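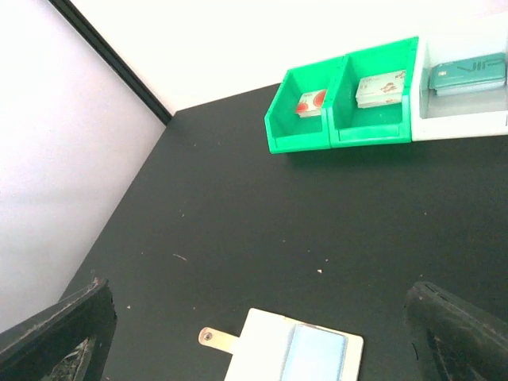 I went to the open day at Trirow's workshop in May expecting to gawk at robots, and I did, but I came home with a list of things to try in my own junk drawer! The demo I liked best was card sorting. An arm from Perkomico was working at a dark table with open-fronted bins lined up along the back wall, each one holding its own stack of cards. I stood there so long my coffee went cold.

So, my tips (the robot gets the credit):

Use bins with an open front. I've always kept coupons and gift cards in a lidded box, and I never look in it. With a low front you see the top card right away and can slide it out with one finger.

One kind per bin, and give the bins different colors if you can. Theirs were green and white. I bought 4 small ones for the pantry shelf – loyalty cards, recipe cards, takeout menus, and the bin for everything I can't make up my mind about.

Push the bins back against the wall. All the space in front stays free for sorting, and they can't scoot away from you.

Go dark underneath. On a charcoal tabletop every little pale crumb shows up, so you know when to wipe. I put a dark mat on my craft table and, oh dear, the crumbs.

The guide said the arm had moved 368 cards by lunchtime. I did 78 of mine that evening in front of the TV, and the recipe cards are still waiting on the stairs.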